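Cosari hand gripper kit - gallery

Quick page, more pics when I get time. We had the Cosari on loan from Jedgate for the week, desk jobs only. Two fingers, you hold it and do the job yourself, it logs the motion for training an arm later. Mabli Landeg did most of the sessions.

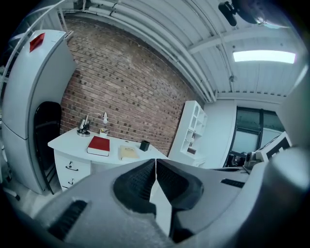

Setup took 35 minutes, mostly the software. Manual is thin. Finger pads can be orderd separately, which is good - we go through them.

Ran 300 grabs by Sunday, mostly books and boxes. Wrist gets tired before the kit does. Would like a lighter version.
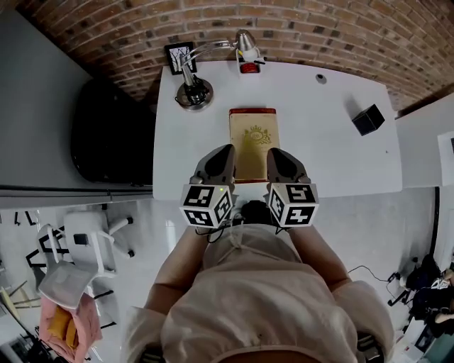
Flat stuff is the hard part, you have to slow right down and come in square. Got better at it with practice. Price is 800 for the pair, charger extra. Tistley bundle comes with a case but we havent tried that one. Loan requests go to Jedgate, not us.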